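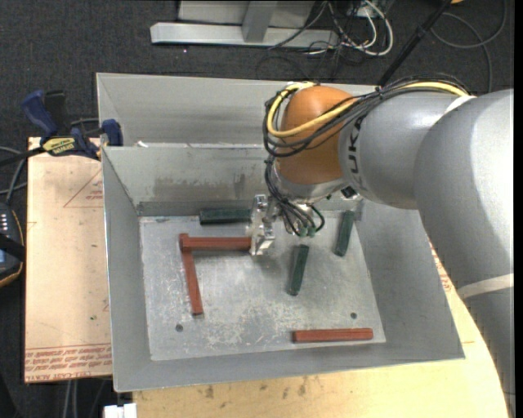

# Free to a good home, buyer collects

The piano in my front room came with the house. The sellers had listed it among the things they were leaving behind, between the curtain poles and a cupboard full of half-used paint, and I took this as generosity. It was only when I tried to have it removed that I understood I had been outwitted.

It is an upright, a Birnen, made in a period when the firm was turning out 131 instruments a month and every household with a spare wall seems to have ordered one. There is a name in gold letters above the keys and a pair of brass candle holders which have never, in my time, held a candle. The middle C works. The C above it works in damp weather. A tuner who came to look at it played a few chords, shut the lid with some tenderness and asked whether I had thought about a keyboard.

I put it on the internet for £165. I had no idea what a piano should cost, but £165 sounded like a sum arrived at after careful thought. A fortnight later I dropped it to £50, and then to nothing. Free pianos, I then discovered, are among the most plentiful things in the country, somewhere between rain and leaflets. In my own town of Wuvach and the villages round it there were nine on offer that same evening, each described as lovely, most described as needing a little attention, and one described as "heavy (sorry)".

I rang all nine. I wanted to know how people had got into this position, and whether anyone had ever got out of it.

The stories were much alike. A grandmother had played. A child had taken lessons up to the grade at which the pieces stop having pictures of ducks on them, and had then discovered football. The piano had stayed put and acquired photographs, a bowl for keys and a spider plant. Years went by. Then came a new sofa, or a new baby, or a new husband with views about the hallway, and the photographs were taken off the top and the advert went up.

One woman in Fu told me hers had been free when she got it, and free when the people before her got it, and she suspected it had been free all the way back. She had a theory that there is only a fixed number of pianos and they simply move round the county in a slow circle, like weather. I asked if anybody in the chain had played it. "The cat," she said.

Moving one is where the joke stops. The average upright weighs about as much as three grown men, though unlike three grown men it can't be asked to turn sideways. I had a quotation from a removals firm in Enodska which began quite reasonably and then asked me a series of questions. Were there steps? Was there gravel? Was there a bend in the hall? By the end of the form I was living, on paper, in a lighthouse. The price for carrying it out, driving it to the tip and having it broken up came to rather more than I had been hoping to sell it for, and did not include the tip's own charge, which is listed on the council's website under "bulky items (musical)". I like to think there was a meeting about that bracket.

All this would have baffled the people who bought them. In January, stuck indoors, I read through a stack of old trade catalogues, and it is a strange thing to see your unwanted furniture described with that much longing. You paid by instalments, over years. You dusted it on a particular day. The room it stood in was kept cold and unused so that it should be ready for visitors, who were also kept cold. To have a piano was to announce that the children would be marrying upwards. A cheap model in the catalogue I liked best was called the Modest, and even the Modest had carving on its legs.

Then the gramophone arrived, and the wireless, and the television, and each of them did the one thing a piano could never manage, which was to work without anyone practising. The factories closed or went over to making radiograms and coffins. The pianos themselves, built by people who expected them to outlive everybody in the room, went on to do exactly that.

I don't want to be too gloomy. Good pianos still sell, and very good ones sell for prices that would make a removals man put down his tea. I went to an auction in Enodska where a small grand with a respectable maker's name went for £1,750 to a couple who held hands while they bid. Straight afterwards the auctioneer offered an upright much like mine. He started at forty pounds, then twenty, then ten. Then he looked over his glasses and asked if anyone had a van. A great many of us became interested in our catalogues.

There are other ways out. People saw off the fronts and turn them into bookcases, desks and, in one pub near Fu, a bar with a row of bottles where the hammers used to be. People put them in gardens, where they go soft, and grow ferns in them. Railway stations have taken a number, and anyone who has missed a connection at Wuvach will know that ours attracts a man in a cycling helmet with the first half of one tune. I asked the station if it would like a second piano. The reply was prompt and, I thought, a little frightened.

As for the Birnen, it's still here. I took the advert down in the end, mainly to stop my sister sending it to me. I have put photographs on it. There was a bowl on the sideboard that had no particular purpose, and it turns out to be the right size for keys. Last week I bought a book for adult beginners with very large notes and started at page one, hands separately, with the window shut. I have reached a piece called "Evening Stroll". It needs the upper C twice, so I am waiting for rain.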